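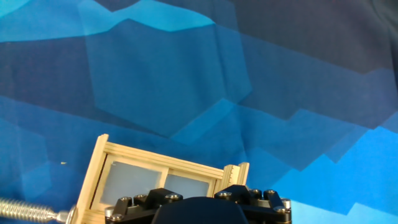
Clornis cuts fund fee, but only for some savers

Fund manager Clornis has lowered the annual charge on its Plevden Balanced fund, a move it calls "a new deal for everyday investors." The small print tells a more modest story.

From December, the yearly fee drops from 1.48 percent to 1.31 percent. To get the lower rate, investors need at least $3,110 in the fund and a standing monthly payment of $200 or more. Everybody else stays on the old price.

Clornis would not say how many of its customers meet both conditions. Asked twice, spokesman Vratislav Krajčí answered that the company "wants to reward commitment" and that account sizes are confidential. The total across all accounts is hardly a secret held by any one customer, but that was as far as he would go.

For a saver who just clears the bar, the cut is worth a little over five dollars a year. Somebody with $50,000 would save $85. Neither sum is likely to change anyone's retirement.

"It's a fee cut you have to qualify for, and the people with small balances, who feel the fee most, don't," said Leen Rizk, a fee-only adviser. "I'd want to know why a mixed fund that mostly follows an index costs more than one percent to begin with."

The company points to its selection method, run on software from Drivell, which it says screens 643 stocks and bonds every quarter. Screening a long list is easy to advertise. Whether it earns its keep is another matter, and the fund's own reports show it has trailed its benchmark in four of the past five years after costs. The April report blamed "unusual conditions." So did the one before it.

Marcela Machala, who manages the fund, said five years was too short a period to judge. The sales brochure, on the other hand, leads with a chart covering the 12 months in which the fund beat the benchmark.

There is also an exit charge. Investors who take the lower rate and sell within two years pay 0.5 percent of the amount withdrawn. On a $3,110 holding that comes to $15.55, or close to three years of the promised savings.

Rival firm Beneš said it had no plans to change its own charges.

Existing customers will not be moved to the new rate automatically. They must apply in writing, and Clornis says requests may take up to six weeks to process.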